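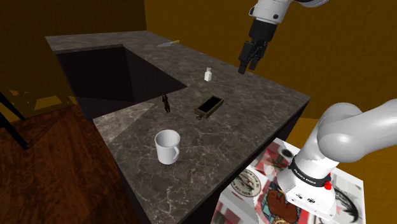
One reader of the first draft wrote in the margin that clean is not a measurement, it's a mood, and that I should stop treating my diarists as if they were bad thermometers. I grumbled over that comment for a week and then rewrote the whole section, so what follows owes a lot to it.

4. What people mean when they say the kitchen is clean

4.1 How I got here

I started out wanting to count things. The original plan (you can still see its bones in Section 2) was to ask people in four towns to write down every time they cleaned something in their kitchen, add up the entries, and compare the towns. Gavham and Tutard are on the city water supply, Muvau and Ngau mostly run on wells, and I had a tidy little hypothesis that well water people would wipe more often on account of the mineral spots. I liked that hypothesis a lot! It lasted until I opened the second diary.

The trouble was the word itself. My instructions said "please note each time you clean something in the kitchen," and I honestly thought that was a plain request. In one Gavham diary, running water over a knife counted. In a Muvau diary the same act was left out for the whole month and only came up in the follow-up interview, when I asked straight out what happened to the knife after the tomatoes. "I rinsed it," came the answer, in the tone you would use with a small child. "You asked about cleaning."

So I gave up on the counts as a finding (they're in Appendix B for anyone who wants them, and please don't build anything on them) and went back to the diaries as writing. Each household wrote through the month of June, and I had asked for no more than 500 words a week, a limit that most of them ignored in one direction or the other. We began with 12 households and finished with 11. The one we lost moved out of Ngau before the month was up and I've left its pages out of everything below.

4.2 Four words that aren't the same word

If you read the diaries straight through in a couple of sittings, which I recommend with coffee, you notice pretty fast that people have a small stock of verbs and that they are careful with them. Much more careful than I was. The main ones are wipe, rinse, clean and "do," as in "did the kitchen."

Wipe is the everyday one. It is nearly always quick and nearly always tied to something else: you wipe while the kettle heats, you wipe on your way to bed. It rarely gets its own sentence. A typical entry from Tutard goes "made sandwiches, wiped up, off to work," and the wiping there works almost like a comma. When I asked in interviews how long a wipe takes, people laughed, or looked at me as if I'd asked how long a blink takes.

Rinse is about water and about time, too. A rinsed thing is a thing you haven't finished with. Pans get rinsed and left. Lunch containers get rinsed and then washed later, sometimes by someone else, and there is a fair bit of low-level feeling in the diaries over who rinses and who washes. I had one household in Muvau where the two adults kept separate diaries, and the same lasagna dish shows up as "rinsed" in one and as "left in the sink" in the other. I've read those two entries out loud at talks and it always gets a groan of recognition.

Clean is the serious one. To clean the oven, the fridge or the drain is to set aside time. It comes with products, with gloves, with the radio. It also comes with a reason, and the reasons are where the diaries get really good: a mother-in-law, a smell, a landlord's visit, a bad phone call. In the Ngau pages there's a long entry on cleaning the inside of the cutlery drawer that is only partly on the subject of the cutlery drawer. The writer had been waiting on test results. I didn't ask any more than what was offered and I don't think I need to here.

And then "do." Doing the kitchen is the whole round, everything in its order, and each household has its own idea of what's in it. Some include the floor. Some are shocked at the notion that the floor would be included on an ordinary day. When I fed this back to the households at the group session, the floor question took up most of the evening and I lost control of the recorder for part of it.

4.3 Surfaces that tell on you and surfaces that don't

Something I didn't expect was how often the diaries bring up color. I had no question on color at all. But people kept telling me that a pale counter shows coffee and a dark one shows flour, and that they'd adjusted their habits to fit, or thought they had. A Gavham diarist with white tile wiped constantly and hated it. A household in Tutard had replaced a cream laminate with dark stone and reported, with some guilt, that the evening wipe had just sort of faded away. "I can't see anything so I assume there's nothing" is how the diary puts it.

Patterned stone came up again and again as a kind of accomplice. If the surface already has lines and flecks running through it, a crumb has company. Figure 1 shows the sort of finish that gets talked about this way.

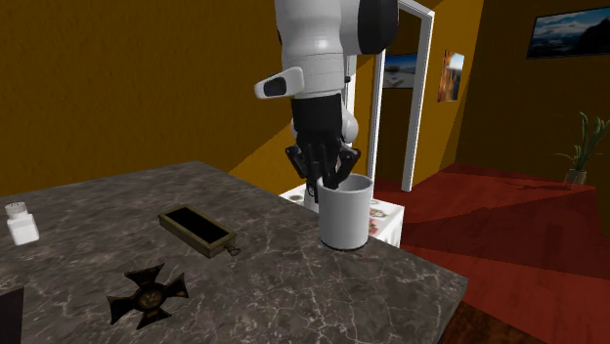 Figure 1. Dark stone countertop with thin, pale, marble-like veins.

What interests me is that the same people who said the pattern hid the dirt also said they cleaned it more thoroughly when they did get to it. They used their hands. Several interviews have a version of this: you can't trust your eyes on that kind of counter, so you run your palm along it and feel for grit. One diarist in Muvau closes her eyes to do it. She told me she'd started as a joke for the kids and then kept going once she noticed that it worked better for her.

I find that lovely, and I also think it matters for how we ask about these things. Most of the survey items I borrowed for the pilot lean on looking. "Visibly dirty" appears in so many of them! If you have a busy dark counter, that question is close to unanswerable, and if you have white tile you'll be answering yes from breakfast on. I'm fairly sure that some of what I'd been ready to call a difference between towns was a difference between countertops. Gavham has a lot of older rental kitchens with pale tile, and Gavham had the highest wipe counts. I would have blamed the water.

4.4 Clean for whom

The marginal note I opened with talks of a mood, and I went back and forth on whether that's the right word. My own reading is that clean in these diaries is mostly a matter of company. The kitchen is clean enough for me, or clean enough for you to see, or clean enough for my sister. The household members seem to carry a sort of guest list in their heads and to work to whoever is next on it.

You can watch this happen across the month. In the ordinary weeks the entries are short and a bit flat. Then a visit gets mentioned, and for two or three days before it the verbs shift from wipe to clean, the sentences get longer, and objects turn up that had never been named before. The top of the fridge turns up. So does the little gap next to the stove. One of the Tutard diaries has the top of the fridge on exactly one day in June, the day before a christening, and when I asked whether it had been dirty the answer was that no one in the house was tall enough to know. The uncle was.

I should say that this wasn't always comfortable reading. A couple of diarists wrote for me as the visitor. There are entries that I'm pretty certain exist only for my benefit, where a whole evening of scrubbing is reported right before my interview date, and in one case the diarist admitted it and apologized, and I felt awful. I've kept those entries in. They're good evidence for the argument, I think, even if they make hash of the counts.

4.5 Some loose ends

I can't say much on children with this material. They're everywhere in the diaries as makers of mess and almost nowhere as wipers, but I only had adults writing, so of course that's how it looks. I would love to see someone hand the diary to a ten-year-old.

I also can't say whether the verbs hold up outside these four towns. A colleague at a workshop told me that where she grew up "rinse" would cover half of what my diarists call washing, and that "do" would sound odd without naming the room. Fine by me. The claim isn't that these four words are the right four. I'm only saying that people have such words, use them steadily, and will answer a badly worded question by quietly swapping in their own meaning, and that the person holding the clipboard may not find out for a month.

The interview guide was changed after the Gavham round to reflect this. The new version drops "clean" from the opening questions and asks people to tell me what they did in the kitchen after they last ate. Both versions are in Appendix C, along with the coding sheet. The Muvau and Ngau interviews all used the second version, and I come back to what that does to the comparison in Section 5.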